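Skolton Town v Trandley, team news and predictions

northbank_nige
3/9/20
Second home game and we've already got a keeper with a bad wrist and a left back with "tightness". Trandley have won two on the spin. I'm going 1-1 and a long walk back to the car.

MahuikaEnd
Cheer up. Obed Annan is back in the squad after his ban and he's worth a goal on his own. 2-0.

northbank_nige
Worth a goal to which side? I was at the Sornex Cup tie.

gaffertape
Annan got no service that night. Stick him up front with a proper winger and leave him there for 90 minutes. My only worry is the middle, where we pass as if the ball owes us money. 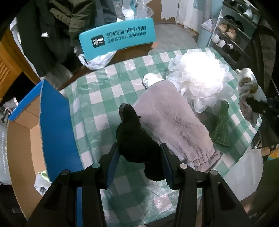 Is the away end open for this one?

Trandley have been given the far terrace, 1153 places, with tickets sold through their own club only.

MahuikaEnd
They won't fill it. They brought 21 in August and one of those was asleep.

gaffertape
Disagree, they're top of the table now. Funny how many lifelong fans turn up when you win a few. We had 2198 for the derby and more than 90 at the next one.

northbank_nige
The next one was a reserve game, you clown.

gaffertape
Still a better match. 2-1 Trandley, sorry.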